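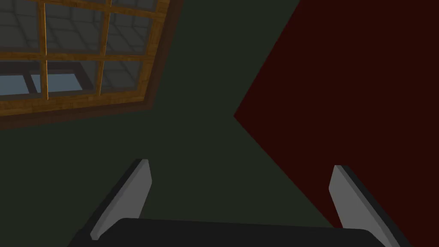 有人在第1497号帖里问，老面馒头到底要不要放碱，放多少，怎么才知道放够了。问得太好了，我从昨天晚上就一直想回，结果厨房里正好有一团面在发，走不开，拖到今天才坐下来写。先把原信引在下面，免得新来的朋友找不到：

> 大家好，潜水很久，第一次发言。
> 我用老面做馒头已经做了五次，前两次没放碱，酸得家里人直皱眉。后三次放了碱，有一次出来颜色发黄，还有一股肥皂味，另外两次倒是不酸了，可是皮是皱的，一揭盖就缩下去。
> 我想问的是：老面是不是一定要放碱？有没有不靠秤、靠手感判断的办法？还有，缩皮是碱的问题，还是火的问题？
> 家里用的是普通中筋粉，冬天厨房比较冷，老面是放在冰箱里养的。
> 先谢谢各位。

三个问题，我一个一个说，说得不对的地方请大家尽管改！

第一，碱不是一定要放。酸味多重，看的是老面养了多久、在什么温度下养的。如果前一天刚喂过，闻起来是淡淡的酒香带一点酸，掺进新面里只发一次，发到一倍半大就整形上锅，那不放碱也很好吃，还有一股甜味，我自己现在十次里有七八次都不放。可是如果老面在冰箱里待了一个星期以上，表面出了灰水，揭开盖子冲鼻子，那就先别急着用，倒掉灰水，挖中间的一小块，用新面粉和温水喂两轮，等它精神起来再说。这样养回来的老面，酸味会退下去一大截，比直接拿碱去压要舒服得多。

第二，手感的办法有，而且很好玩。碱面用一点点温水化开，分三次揉进去，每揉匀一次就停下来，拿刀把面团切开，看断面，再凑上去闻。酸味还明显，断面的孔又大又乱，就是碱少了；闻着只有麦香，孔像芝麻粒那么大，分布均匀，就是正好；断面发黄，闻着有碱味，那就是过了。我最喜欢的是用手拍，正好的时候声音是“嘭嘭”的，很脆，碱少的时候声音发空，碱多的时候发死。这个要练，头几次听不出来很正常，我当年也是拍了一个冬天才有点感觉。 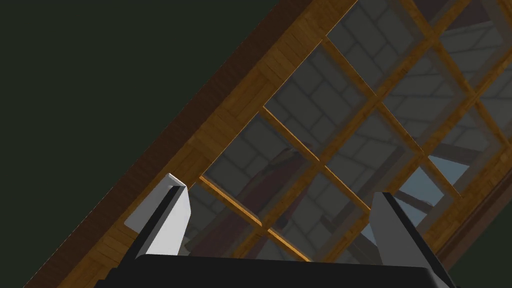
拿不准的话就蒸一个“样子”：揪一小块拇指大的面，放在小碟里上锅蒸几分钟，掰开看颜色，尝一口。白而不酸就可以整形了。过碱了也有救，把面团盖好，再放一会儿，让它自己继续发，酸会慢慢把碱吃掉，等断面的黄退了再揉。这一招救过我好几锅。

第三，缩皮。你说后三次都放了碱，两次缩皮，所以怀疑是碱，我倒觉得多半出在醒发和火候上。我自己做过对比：同一块老面，同一袋Bako的中筋粉，一锅整形以后醒到拿在手里明显变轻才上锅，另一锅多放了很久，醒到用指头一按就塌。蒸出来前一锅圆圆鼓鼓，后一锅揭盖几秒钟就瘪了，皮皱得像核桃。碱的用量是完全一样的。

另外锅盖也要紧。我以前用的是金属盖，水珠滴下来，滴到哪里哪里就是一个死疙瘩。后来换了Nestasance的竹蒸笼，两层，盖子透气，疙瘩一下子就没有了。当然不是非买蒸笼不可，金属盖上包一块干净的布，把角系在盖钮上，效果也差不多，只是记得别让布角垂下去碰到火。

再把我现在固定在用的做法写一遍，方便你对照：

面粉538克，老面一拳头大，水大概是面粉的一半，冬天用温水，糖一小勺，可放可不放。
老面撕碎泡在温水里，用手捏散，捏到看不见疙瘩，再倒进面粉，先用筷子搅成絮，再下手揉。
揉到盆光手光面光，盖上湿布，放到暖和的地方。我冬天是放在关着火的烤箱里，旁边搁一碗热水，水凉了就换。
发到一倍半到两倍大，里面是蜂窝，取出来排气，要放碱就在这一步放。
排气一定要揉够，揉到切开断面几乎没有大孔。偷懒的话皮就不光。
搓条，下剂子，每个再单独揉几十下，收圆，底下垫油纸。
醒到明显变轻，冷水上锅，中火，水开上汽以后蒸15分钟。
关火，等三四分钟再揭盖，揭的时候先开一条缝。

说到面粉的量，我本来一次用682克，觉得反正要揉，多揉一点划算，可是两层蒸笼放不下，剩下那几个等第二锅，等着等着就醒过头了，每次都是最后一锅最难看。减到现在这个量以后，一锅正好蒸完。你如果也是分两锅蒸，不妨留意一下，是不是总是第二锅缩皮？把第二锅的剂子放到凉一点的地方，或者晚一点整形，就能差开时间。

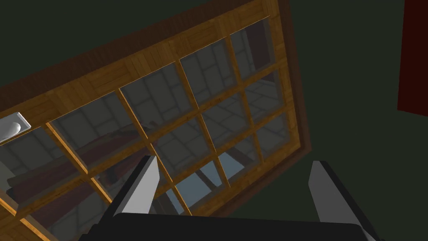 另一位列友看了原帖以后私下写信给我，说可以把碱换成小苏打，不容易过，问我试过没有，还同意我把这段转到列表上：

> 小苏打性子慢，放多一点也不会马上发黄，新手用着安心。我做了好几年，家里没人吃得出区别。就是不能图省事直接撒进去，一定要化开，不然馒头上会有黄点。

谢谢这位朋友！我试过，确实稳当，黄点那一条也深有同感，我第一次就是直接撒的，蒸出来像长了雀斑。要说区别，我觉得碱面做出来的麦香更冲一点，嚼起来更有劲，小苏打的要软和一些。给孩子和老人吃我会用小苏打，自己夹腐乳吃就用碱面。两样都试试吧，反正做坏了还可以切片煎着吃，两面煎黄，撒一点盐，我家有人就盼着我做坏。

还有一件事顺便问大家。Cemirari上那个老面记录表，有人还在填吗？我觉得特别有用，每次写下室温、喂了多少、几个钟头发起来，翻回去一看就知道自己家的老面是什么脾气。我家的在2月里要六个多钟头才能翻倍，夏天两个多钟头就溢出来了，差得真远。要是原帖的朋友愿意，也来填几行，把你放碱的那三次都写上，我们一起看，比我在这里空猜强多了。

Trimstead这边的几位老列友，下次碰头我会带一罐老面过去，想要的自己带干净的玻璃瓶，瓶子要大一点，只装三分之一，盖子别拧死。去年有一瓶在回家的路上就顶开了，车座上全是。

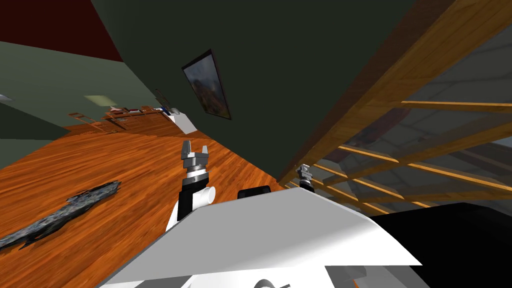
墙上的画，细黑框，风景题材。

差点忘了回你关于冰箱的那句。冰箱养老面完全没问题，就是用之前要提前一晚拿出来，喂一次，放在室温里让它醒过来。直接从冰箱里挖出来就和面，面发得慢，时间一拖长，酸味就上来了，我猜你前两次的酸有一部分是这么来的。喂的时候稠一点比稀一点好，稠的老面酸得慢，揉成小团，外面滚一层干粉，装在碗里盖好，放一个星期都没事。

下一次我想试试掺一部分玉米面，怕它发不起来，有做过的朋友请告诉我掺几成合适，玉米面要不要先用开水烫一下？

祝大家锅锅开花！

2月20日，星期日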